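Mulunon Community Textile Library
Second progress report to the Trolline Fund
Prepared by Manon McKinnon, project coordinator

Dear members of the Trolline Fund,

I am sending you the report for the second period of our grant. The first report was mostly about finding the room and buying the shelves, so I am glad that this time I can write more about cloth and about the people who come to borrow it. I have followed the headings of your form, except that I put the part on dyeing together with the part on workshops, as it is the same people and the same evenings.

1. Where we are now

The library has been open to the public since September. We lend lengths of fabric, table linen, curtains and patterns, in the same way that a usual library lends books. A borrower can keep a piece for one month and can renew it if there is no one waiting. At the close of this period we have 140 registered borrowers. In the application we promised you 200 by the end of the grant, and I believe we can still arrive at this number, although the summer months will be slow.

The opening hours are Tuesday afternoon and evening, until 8 p.m. We tried the mornings as well for the first weeks, as written in the application, but too few people came and we moved these hours to the evening. I wrote to you about this change by e-mail and I thank you for the fast agreement. The evening suits the people who work, and also the students from the college, who mostly borrow for their final projects and bring the pieces back on the last possible day.

2. The collection

The collection grew faster than we had planned. The largest gift came from the Itow family, who closed their drapery shop on the main street and offered us the remaining stock. It was mainly furnishing cotton, some linen and a quantity of lining. We spent many evenings measuring it, because the labels on the bolts often showed the original length and not what was left. Some bolts had faded along the fold and we cut these into practice pieces, which beginners can take home and do not need to return. 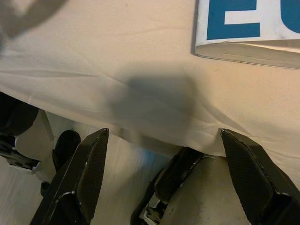 A question which took us more time than I expected was how to write a catalogue. In the application I said we would use the categories of a museum, but our borrowers do not search in this way. They ask for something heavy that will not fray, or something that looks good behind a cake. So we now give each piece a short card with the fibre (if we know it), the width, the length, the colour in plain words, and one line for how it behaves when it is washed. The last line is filled in by borrowers and it is the one everybody reads first. One card says only "do not iron, I am very sorry".

For fabrics where the fibre is not known, we do a burn test on a single thread, outside, over a metal tray. If the result is unclear we write "unknown" on the card. I would prefer to have fewer of these cards, but a laboratory test costs more than the fabric is worth.

3. Workshops and dyeing

We planned a series of 13 workshops over the whole grant and five of them have taken place. The subjects were hemming by hand, darning, reading a paper pattern, simple curtains, and dyeing with onion skins and black tea. The curtains workshop was full and we had to keep a waiting list. The pattern workshop was weaker. I think the description on the poster was too technical, and the participants who came already knew most of it. For the second time I will ask them before the evening what they want to make.

The dyeing evening needs some explanation for the budget. We had foreseen one large pot, and we bought two, as the first one was aluminium and changed the colours to something rather dull. The stainless steel one is heavier and more expensive, but it will last for many years. The aluminium pot is now used to soak wool. The onion skins were given to us by Moussa, the grocery on the corner, who kept them for us in paper sacks during several weeks and did not want any payment.

The best result was on old cotton sheets that had been washed very many times. New cotton took the colour badly, even after a long scouring, and I learned from this that we should start the scouring at least two days before the participants arrive. I include this detail as the Fund asked us to share practical knowledge with your other projects, and I know that the group in the valley is also preparing a dyeing day.

4. Care and losses

Each returned piece is checked and washed before it goes out again. The washing is our biggest weekly task. Our domestic machine is adequate for patterns pieces and small linen, but not for full curtains, and these we take to the laundromat. The coins for the laundromat are a small cost each time and a real cost over the whole period. You will find them under "Other" in the financial table, and I suggest to give them their own line next year.

A small number of pieces came back with damage, mostly wax and wine on table linen. We do not charge for damage if the borrower tells us about it. This rule was discussed for a long time before opening. So far it works well, and people tell us also about stains that we would not have noticed. A few pieces are overdue and I am writing reminders. One long curtain has moved with its borrower to another province and will come back by mail.

Moths are a worry for the wool. We keep the wool in closed boxes and put each new gift in the chest freezer before it goes to the shelves. We have had no signs of moths in the main room until now. I check the sticky traps on the same evening that I do the cards.

5. Money

The spending is close to the plan. We are under budget for furniture, as the Itow shop gave us also two cutting tables and the long brass ruler. We are over budget for washing, as explained, and for printing, as the first catalogue cards were on paper that was too thin and had to be done again. I ask for your permission to move the amount left in furniture to the washing line. The total of the grant would not change.

The rent stays the same until the end of the lease. The landlord has spoken of an increase afterwards but I have nothing from him in writing.

6. What did not go well

The on-line booking was not ready for the opening and it is still not ready. The person who was building it found full-time work and could only give us a few hours on weekends. In the meantime we take bookings by telephone and in a notebook. The notebook is slow, and two times the same piece was promised to two borrowers. I have asked for a quote from another developer and I will send it to you when I receive it.

I must also report that the visits to the seniors' residence have not begun. The residence changed its activity manager during the autumn and our letters were not answered for some time. I met the new manager and she is favourable, but she asks that we bring only washable fabrics and no pins. We are preparing a box according to these rules.

7. Next period

We will continue with the workshops, beginning with a second evening on curtains for those on the waiting list. I wish to finish the cards for the Itow gift, where the linings are still to be done, and to start the visits at the residence. I would also like to invite one of your members to see the library on an opening evening. The front door is difficult to find, so please use the side entrance by the bicycle racks and ring the lower bell.

The financial table and the list of workshops are attached in a separate file.

With kind regards,
Manon McKinnon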